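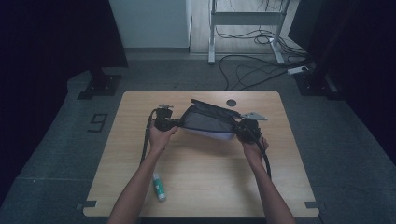 Bench 9: both hands on the mounts of a camera rig with a grey fabric softbox.

Print this page
E-mail this page

# Lucero Bench Handling Set - data card

## Summary

The Lucero set records manual bench work at the Jimwood equipment workshop, seen from head height. It was compiled by Evitz to support the planning of automated handling at the same benches. The release holds 1,244 recordings, of which 1,103 are labelled by task. The remainder are supplied without labels.

## Contents

Recordings cover lifting, turning, fitting and putting down photographic equipment and small stationery. Two-handed work is labelled separately from one-handed work. Trailing cables are labelled only where they touch the item being held.

 recordings/ one folder per bench
 labels/ task, hand, item
 notes/ remarks supplied by bench staff

## Effect on staff

Evitz intends to move repeated lifting and sorting to an automated cell, Lundier, from June. The 18 bench posts at Jimwood are retained. Duties will change: staff will spend less time carrying equipment between benches and more time on checking, repair and setting up the cell. Training is given in paid hours. Staff have asked that fabric parts and cabled equipment stay with people for the present, and this has been agreed - the matter will be looked at again once the cell has handled 1,000 items.

## Conditions of use

The recordings may not be used to measure the speed or output of any member of staff, nor in any matter of pay or discipline. Faces and voices have been removed. Staff may withdraw their recordings at any time before a new release.

## Known limits

Hands often hide the grip point on the item. Lighting differs between benches and has not been corrected. Item names follow workshop usage and may not match makers' names.

Print this page
E-mail this page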